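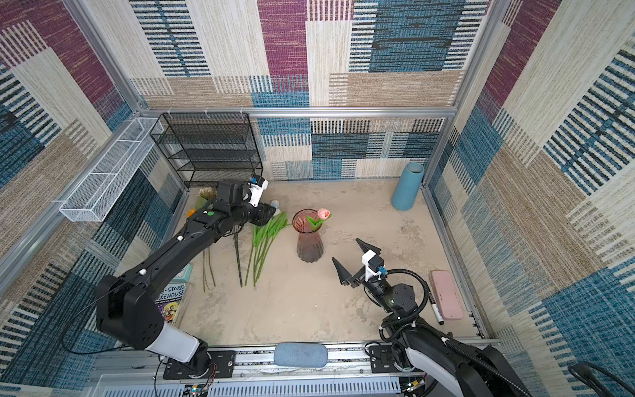 Are we going to get the cable to the factory by the end of the funding period?
Most of it. The signal cable is on course, the power cable is three weeks behind, and the coaxial is waiting for a machine that is waiting for a part.

Progress report to the Sedberg Fund
Project: Short-run screened cable for small equipment makers
Prepared by Farzana Seneviratne, Stivham Cable, November

When we last wrote, we had a drum of copper, a braiding machine bought from a firm that was closing down, and a confident chart. We still have the chart. The braiding machine has been running since the second month, and the copper has mostly become cable, some of it the sort we meant to make.

Work done in this period

Braiding. The machine now holds a steady screen at the lower of its two speeds. At the higher speed it sheds strands, and Kamrul Roy has spent a good part of the autumn finding out why. Two of the carriers had springs from a different model, fitted long before we owned it. With those swapped the fault is less frequent, and we have decided to quote all delivery times at the lower speed until it goes away altogether. Customers have so far been told the slower figure and have not complained, possibly through having dealt with cable suppliers before.

Trial lengths. We set out to make 3,000 metres of four-core screened cable for trials, and have made all of it. After inspection 107 metres were scrapped, nearly all from the first drum, where the jacket had gone on off-centre. You could feel it with a thumb. Parveen Wijesinghe did, before the gauge had been taken out of its box, and has been put in charge of the gauge.

Jacket material. We moved from the first compound to one supplied by Chowdhury. It costs more per kilo and strips cleanly, which the old one did only when it felt like it. The change needed a fresh round of flame and bend tests. The bend tests are finished and passed. The flame samples are with the test house, and we expect the results next month. We expected them last month too.

Customer trials. Plurkier has had sample lengths on its packing line since the summer and has asked for a quote on 200 made-up leads, with connectors at both ends. This is our first enquiry from anyone who was not already a friend of the business. Zainab Ajayi is handling the quote and has asked that the rest of us stop ringing them to see if they are happy.

What has gone less well

The power cable slipped when the stranding supplier changed its minimum order to a quantity we could not store, let alone pay for. Debashish Wijesinghe has found another supplier who will sell by the drum. First delivery came in this month, the wire is within tolerance, and work has restarted.

The coaxial is a longer story. The foaming head on the extruder needs a new tip, the maker no longer stocks it, and the workshop that agreed to cut one has twice sent us a very well-made tip for something else. We have paid for neither. If the third is right, we can make a first length before the end of the period, though not a tested one.

Printing on the jacket was late as well. The ink took to the new compound badly and rubbed off in the hand, so for a few weeks our cable was marked mainly on our fingers. A change of ink has sorted it.

Money

Spending is under budget on materials and over on testing, the second being a result of the jacket change described earlier. The two nearly cancel out. We would like to move the unspent part of the coaxial materials line across to testing, and Zainab has sent the form. We are not asking for any further funds.

Staff

Our trainee place was filled at the start of the period and is going well. The training plan promised experience of every process on site, and as two of those processes were broken for much of the time, the experience has been fuller than advertised.

Next period

Finish and test the power cable. Get the flame results and, if they are good, drop the old compound from the price list. Reply to Plurkier with a firm price and a date we can keep. Fit the tip, if it is a tip. Kamrul would also like to try the higher braiding speed again – he has been given one afternoon and an old drum of copper to do it with.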